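Fledska arm: frequently asked questions

I receive the same letters many times, so I collected my answers on one page. The arm is a home build. I began it in my kitchen in Retgate and I continue it now in the shared workshop on McKinnon Street. If your question is missing, please write to me, but read the page to the end first.

What is Fledska?

It is a small desktop arm with a two-finger gripper, together with the software that moves it. The name has no meaning. The task I care about is putting things on a shelf and taking them off again, and almost every decision was made for this task.

How much did it cost?

I have spent 774 dollars until now. This includes two motors which I burned by my own mistake. It does not include tools, which belong to the workshop. You could build it for less if you already own a good power supply.

Which controller do you use?

The Prorkevton board, second version. The first version also works, but the connector for the wrist motor is on the other side and you will need a longer cable. Please check this before you order.

Do I need the simulator, or can I go directly to the real arm?

You can go directly, and one person in the workshop did so. I do not recommend it. In the simulator I can let the arm run through the night and look at the results at breakfast. My longest series had 3502 attempts, and with real motors I would not have the courage.

The simulated world is very plain: a white table, a gray wall, a turquoise shelf and a black gripper. I tried wood texture and a window in the first months, but it made everything slow and I learned nothing from it.

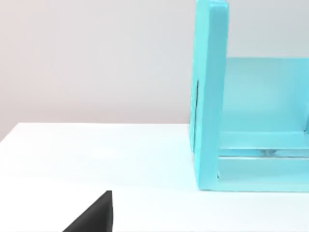

Plain surfaces also have a bad side. A program which was trained only with white and gray can become confused in a workshop, where there are jackets, coffee cups and sun on the wall. For this reason I change the light and the colors a little in the later training. The early training stays plain, because mistakes are easier to find there.

Why does my arm hit the side of the shelf?

Most often the shelf in your model file is not in the same place as the shelf on your table. Measure again from the base of the arm, not from the edge of the table. I lost two weeks with this. If the measure is correct, look at the approach height – the default value is too low for thick panels.

What does error 1017 mean?

The gripper did not report its position in time. Switch off the power, push the wrist connector in well and start again. If it comes back after a few minutes, the cable is probably damaged where it bends.

Is it safe with children?

No. It is slow, but it does not feel a hand. I keep a stop button on the table and the arm is unplugged when I leave the room.

Can I buy a kit?

I am sorry, no. In May I prepared 12 sets of printed parts for people who asked, and it took all my evenings. The part files are free to download and you may change them as you like.

Will there be a version with a camera on the wrist?

I am working on it – slowly. The mount is ready, but the cable still catches on the elbow when the arm turns fully to the left.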